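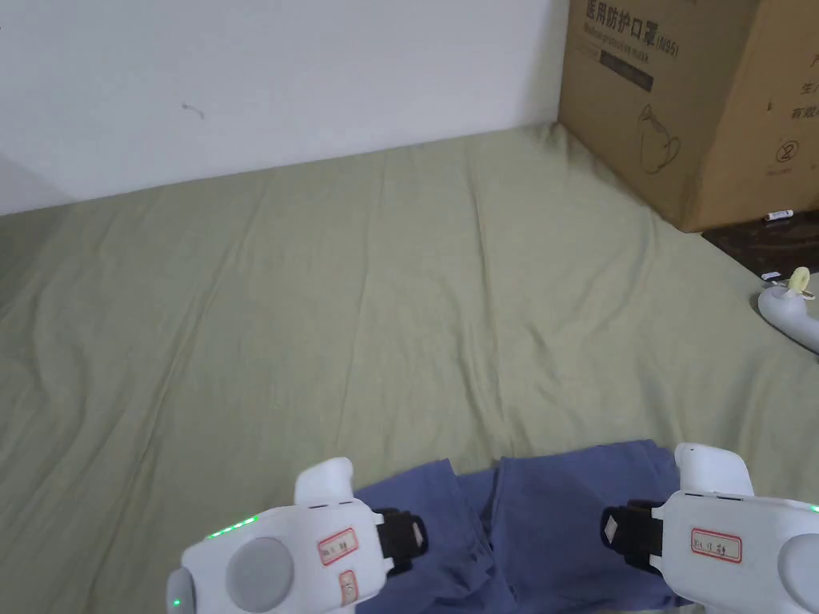 House rules for folding sessions

Jan 27, 2023

I have been recording cloth handling with hand-held grippers since November. The recordings go to a small project called Wala, which trains a folding arm. When I started there were no written rules. I did what felt right and sent in the files. Of my first 819 clips, 318 came back marked unusable, and most of the faults were mine. So I wrote a sheet of rules and taped it inside the closet door. Several people have asked for it, so it goes up here too.

1. One cloth per clip. If you want to do a second cloth, stop and start a new clip.

2. Both grippers start open and end open. A clip that ends with the fingers still closed on the fabric has no clear finish, and the reviewer has to guess.

3. Check the status lights on both grippers before you touch anything. Green on both, or don't start.

4. Label every gripper on the body, by hand if need be, and write the same label in the log. I once had left and right swapped for a full evening. Every one of those clips was thrown out.

5. Leave the mistakes in. If the cloth slips, pick it up again and carry on. The Custton guide I started from said to delete slips. Wala wants them kept and noted.

6. Keep your speed down. I count two beats between closing on the cloth and lifting it.

7. Change what you fold on. A plain sheet over the bed is fine for one batch. Then pull the sheet back, or work on the duvet, or move to a table. I switch after 400 clips.

8. Leave the room the way it is. I used to tidy before every session, and my clips all looked alike. Laundry, boxes and cables can stay where they are as long as they are clear of your feet and elbows.

9. No faces, mail or screens in view. Look before each batch, from where the camera will be.

10. Wipe the finger pads and check the straps between batches. A loose strap drags on thin fabric.

11. Stop when your wrists hurt. I take a break every half hour now and should have done it from the first day.

Rule 8 is the one people argue with. Viklund, where I borrowed my first pair of grippers, asked for a bare surface and a clear background, and that is still a reasonable way to check that your equipment works. I do a short run like that after any repair. For the rest I go by rule 8.
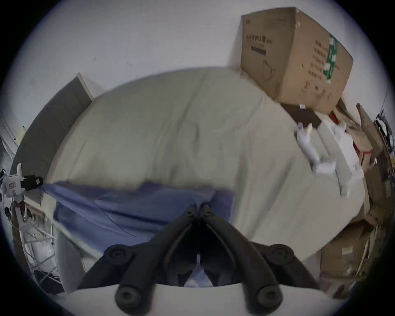 Okunby wrote in to say that rule 8 needs a limit. Their own set of 2,000 clips had so much going on near the cloth that reviewers could not tell which item was meant to be folded, and they now keep a hand's width clear on every side of it. I think that is fair. I have added it to the sheet as 8b, in pencil until I have tried it for a few batches.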